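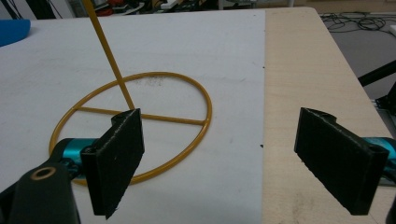

Marit Hollander
Senior analyst, ceasefire verification

Speaker notes: Reading the Presach ceasefire text

Slide 1. Title
Give the title and move on. The talk covers the wording of the agreement and the incident log kept under it. It does not cover the political negotiations at Calvo, which are still open. If asked, say so and take the next question.

Slide 2. What the parties signed
The Presach text has a short preamble and a longer technical annex. Most press coverage quotes the preamble. The obligations are in the annex.
Read Article 2 aloud, slowly: "The parties shall cease offensive military activity in and around the designated area."
Stop on "offensive" and on "in and around." Neither term is defined anywhere in the document. The annex has a map, but the map shows the designated area only. "Around" has no line on it.

Slide 3. How each side reads Article 2
One delegation treats counter-battery fire as defensive and therefore permitted. The other treats any outgoing fire as offensive. Both readings can be supported by the text as signed.
Mention that the two language versions differ here. The second version uses a word closer to "hostile." Both versions are equally authentic under the closing clause, so neither one settles the matter.

Slide 4. The incident log
951 incidents were reported to the joint office at Nanley in the period under review. 567 were confirmed by a monitoring team. The rest stayed open or were closed for lack of access.
Point out that "confirmed" means a team established that the event took place. It says nothing on who was responsible. Attribution is recorded in a separate column and is often blank.
Expect a question on why the parties publish different totals. Each counts its own submissions, and one side files a separate report for each impact. The joint office merges reports by location and hour – a barrage can be one incident or a dozen depending on whose table you are using.

Slide 5. Access
Teams need clearance from both liaison officers before leaving Nanley. The annex says clearance "shall not be unreasonably delayed." No time limit is given.
The Cokley crossing is the main problem. It closes at dusk, and clearances issued in the afternoon are of little use in December.

Slide 6. Comparison with the earlier Cokley arrangement
Keep this short. The Cokley arrangement covered a strip of almost 100 kilometers and set a fixed clearance time. It had no complaints procedure. The Presach text has a procedure and no fixed time. Skip the table if running late.

Slide 7. Drafting points
Define "offensive" by weapon type and direction of fire.
Put the outer boundary on the map.
State a clearance deadline in hours.
Name one language version as controlling – this will be resisted, so have the fallback ready: a joint drafting group that issues agreed interpretations.

Slide 8. Questions
Leave the Article 2 text on screen. Printed copies of the annex are on the side table, both language versions.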